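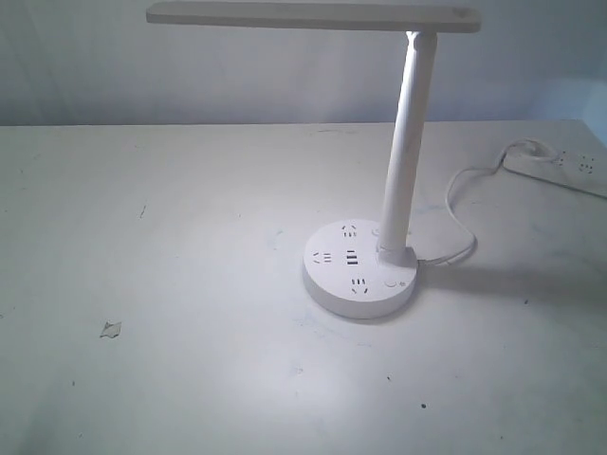 **Fludville Water & Health Outreach, field team**

January

Up before six. The truck from Badalley came at 7:20 with the filters but no spare taps, so Teodora Dimitriou called the depot and was told they would go on the next run. She wrote it down and had them read it back to her.

We drove out to the school at Jollance with what we had. The road is bad past the second bridge and we had to unload twice to get through the soft part. The headmaster had the older children waiting to carry boxes. We set up 14 filters in the classrooms and the kitchen, then showed the cooks how to clean them. One of the cooks had used the same kind before and ended up doing most of the teaching.

The well committee met us after lunch. They want a second hand pump on the far side of the village, where the families from Vashisht have settled. It's a fair request. Those families walk 2 miles each way and the line at the present pump is long by mid-morning. I said we would put it in the February report but could not promise money. The old pump still needs a new seal before anything else.

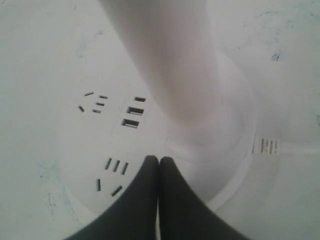

*Round power strip with a white column.*

Clinic in the afternoon. We gave out 600 purification tablets and ran short of the printed cards, so I wrote the dosing on the chalkboard and people copied it. Two babies with stomach trouble were sent on to the nurse.

Back after dark. Still have to enter the clinic list and write to the depot about the taps. Teodora wants to leave at 6:30 tomorrow.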